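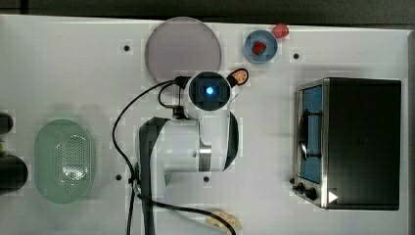
Hollis Tarnwick

Home Issues Authors Search Contents
Posted in June – by H. Tarnwick

4. Where the ketchup lives: shared foods and their places at home

4.1 The question and the households

Anyone who has stayed with relatives for a few days will know the small embarrassment of opening the wrong cupboard. The host is at the stove, the eggs are nearly done, and the guest has been asked to bring the ketchup, which in her own home stands beside the salt and in this one turns out to be in the refrigerator door behind the milk. We began the Skurkalon Household Study with moments like this one in mind, and I hope the reader will forgive us for taking them seriously over several pages.

Cards were mailed to 4,000 addresses in Irnarmont and Clandidden, with a short note asking whether the household would keep a kitchen diary for one week. In all, 501 households said yes, and 319 of them sent back a diary with every day filled in. We are grateful to all of them, including the many that ran out of steam by Thursday and mailed us what they had, often with an apology we did not deserve. Their partial diaries are left out of the counts but have been read with care, and a few of the best remarks in this section come from them.

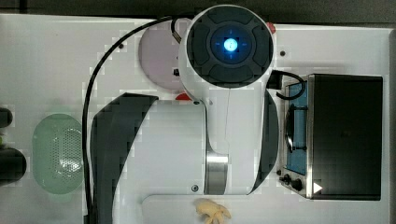 Figure 2. A white tabletop, seen from directly above.

4.2 What the diaries asked

Each diary had a page for every evening meal. The person filling it in wrote down what was brought to the table, where it had been kept, and where it went afterward. We left plenty of blank space at the bottom, and people used it generously – sometimes for recipes, sometimes for long accounts of why the good bowls could not go in the dishwasher.

We had expected the return trip to be dull, a simple matter of things going back where they came from. It was the richest part of the material. A jar of pickles might leave a shelf at the start of supper and spend the next two days on the counter, and the diary keeper would note this with real surprise, having believed for years that the pickles always went straight back. In homes with more than one cook, the same jar could have two proper places, each one firmly defended.

4.3 Ketchup, cold or not

The question of the refrigerator came up more than any other. We did not ask about it directly, and perhaps we should have. Storage seemed to follow the kitchen a person grew up in far more closely than anything printed on a package, and couples from different kinds of homes had often settled the matter by keeping two bottles.
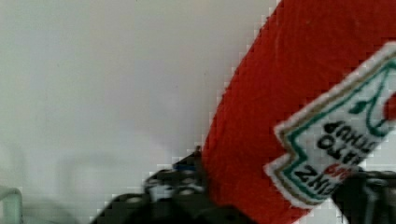
My mother kept it in the pantry and so do I, a reader in Clandidden wrote after seeing our draft, but please don't put me down as careless, because I put the mustard in the cold and always have. We have since gone back through the diaries with her letter in hand, and she has a good point. Ketchup and mustard lived apart in a fair number of kitchens, and our first coding sheet, which had a single box for both, had hidden this completely.

4.4 Fruit left within reach

Fruit followed a looser set of rules. Where a jar had a home, fruit had something closer to a route, from the shopping bag to the counter, then to a bowl, and from there to whoever happened to walk by. 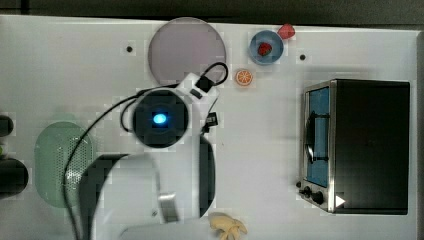 Bananas and apples made the longest stays along this route, and berries the shortest. Several families wrote that berries were never really put away at all, only set down somewhere between the bag and the supper table and eaten by whoever was helping. At the Kravets grocery in Irnarmont, where we held our second round of talks, 28 shoppers told us much the same thing while they waited to pay – and most of them wanted to talk about their grandmothers' kitchens as well, so the talks ran a good deal longer than planned. We take up those kitchens in Section 5, along with the matter of the bread box.

Contact | Copyright, Skurkalon Household Study | Back to top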